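Subject: Re: Farrowing crate conversion and creep temps
Date: May 12, 2023

> We pulled the last of the crates out of the Vallus barn in March and put in
> open pens with a hinged side. Crushing losses went up the first two groups.
> Creep mats are set at 95 degrees for newborns. Is that too high, too low, or
> is the problem somewhere else? Pens are 5 feet by 8, sows are mostly older
> Tremel crosses. Floor is slatted except for the creep.

The mat setting is fine. I would look at three other things first.

1. Pen size. 5 by 8 is tight for an open pen with a mature sow. She cannot turn without passing over the spot where she was lying, and the litter is usually still there. If you can't move the partitions, keep the hinged side closed from the day before farrowing until day five, then open it. Check that it is within your buyer's welfare contract. Some contracts allow temporary confinement and some don't.

2. Room temperature. You gave the mat setting but not the room. If the room is kept warm enough for the piglets, they have no reason to leave the sow. We hold the room at 72 through farrowing and drop it to 68 by the end of the first week. Measure at piglet height, inside the creep and outside it. The controller probe in most of these barns hangs at head height and reads warm.

3. Sloped wall or rail. An older sow tends to drop the last part of the way down. Give her a sloped panel to slide against, with clearance underneath for the piglets to get out. We built ours from plastic planking. Plain pipe rail also works but bends.

On genetics, I don't have numbers for Tremel crosses. Our sows are Clendiser stock and run long, so your clearance may differ from mine. Measure your largest sow lying flat before cutting anything.

Record each death with day, hour if known, and position in the pen. Without the position you will not be able to separate crushing by the wall from crushing in the middle, and the fix is different.

The Odukoya unit down the road from us farrowed 290 sows in converted pens last year and had the same jump in the first two groups. Theirs came down in the third with no change to the mats. Part of that was sows getting used to the pens. I would not rebuild the barn on two groups of data.

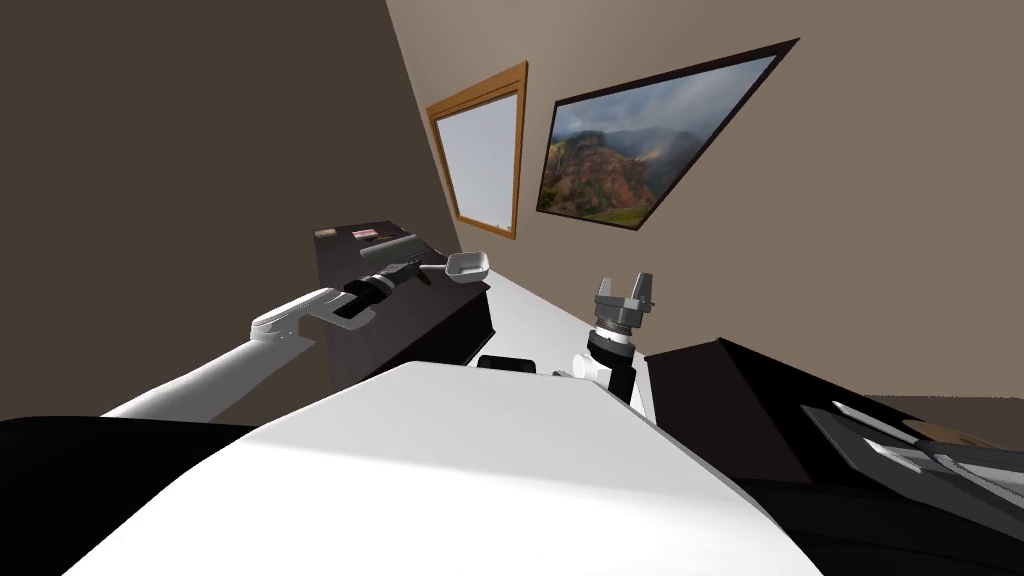
Simulated room, tilted view: window and mountain painting.

Two smaller items. Lower the heat lamp or take it out if the mat is working. Both together make the creep too hot and the litter will lie at the edge. Also check amperage before adding mats. We had 745 watts on one circuit along with the fans and it was tripping at night.

Post the room temperatures when you have them, with the age of each litter.

--
Farrowing and nursery list. Reply to the list, trim your quotes.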